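The Salary Band of a Person Who Does Everything

20 Mar 2024

My annual pay letter came this morning. It is two paragraphs long, and the first paragraph thanks me for my flexibility. I have worked at Stustdale College long enough to know that when the first paragraph thanks you for your flexibility, the second one will be short.

The raise, after tax, comes to enough for a decent sandwich each week, provided I bring my own drink. Fine. I was ready for the sandwich. What got me was the attachment, a PDF called Staff Compensation Framework, in which every job on campus has been sorted into families. There are 17 families. I am in Family 11, General Support, along with the people who run the print shop, the person who books the buses, and, for reasons I'd love to hear, the assistant swim coach.

The college hired a consulting outfit called Tinia to do the sorting. They sent everybody a questionnaire last July, when half the staff was away, and asked us to list our duties by percentage of time. I listed mine as follows: advising students, 40 percent; scheduling, 25 percent; grant paperwork, 20 percent; other, 15 percent. I now understand that "other" was a mistake. A person with 15 percent of other is a generalist, and generalists go in Family 11.

Lies Segers, two doors down, does the same job as me for the chemistry majors. She put zero percent for other. She also put "stakeholder engagement" where I put "advising," and she is in Family 6, Academic Partnership, with a midpoint that beats mine by $3,247 a year. I like Lies very much and I hope she buys herself something nice. I have asked her to write my next questionnaire.
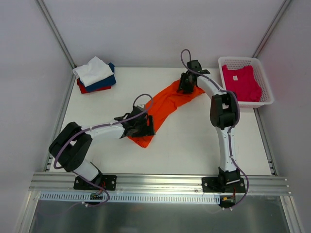 So I did what any bitter person with a spreadsheet would do, and went through the public pay list for the last several years. Because we're a state school, anyone can download it, and I suspect the only people who ever do are reporters and employees who have just opened a letter. I sorted by title, then by years of service, then by whether I'd ever seen the person carry a folding table. The numbers are not dramatic. Advisers in the humanities average $1,765 less than advisers in the sciences at the same number of years, and the gap gets a bit wider after year five. Tinia's answer is that the jobs are different in complexity. I've watched both jobs up close. Complexity seems to mean what's in the room next door. Two robot arms holding on to one orange piece of clothing is complex. Me holding on to a sophomore who wants to drop Latin, German and out of school before lunch is General Support. I don't begrudge the arms. They have a nice clean table and, as far as I know, have never filled out a questionnaire.

I should be fair about the spreadsheet. It doesn't know who negotiated at hiring, who came from a better-paid college, or who got counted as half time during a leave and never got fixed. The science side also has more people with master's degrees, which explains part of the gap. How much of it, I couldn't say. I took one statistics course, and my main memory of it is the radiator. If somebody in the institutional research office wants to run this properly, I'll send over the file and bring pastry.

There was an information session in Long Hall, with a slide deck and the small muffins. A pleasant man from Human Resources explained that the framework is not about what people are paid, it's about how we talk about what people are paid. Someone behind me asked whether the way we talk about it could go up by four percent. He wrote that down. He also told us there's an appeal process, and that it lives in Risau, the new personnel system, under a tab called My Journey.

I have now spent most of an evening in My Journey. You need a current job description to file. Mine was last updated two deans ago and says I am responsible for the fax machine. To get a new one you have to submit a Position Review, and to submit a Position Review you need to enter your job family's reference code, which you can only see after your appeal has been opened. I wrote to the help desk. The reply came fast, I'll give them that, and it thanked me for my flexibility.

Lies thinks we should file together, with both job descriptions side by side and the matching lines marked in yellow. She has already started on hers. I'm going to print mine at the print shop on my way in tomorrow and see what family the guy there thinks he ought to be in. He's been here longer than any of us and he does the good lamination.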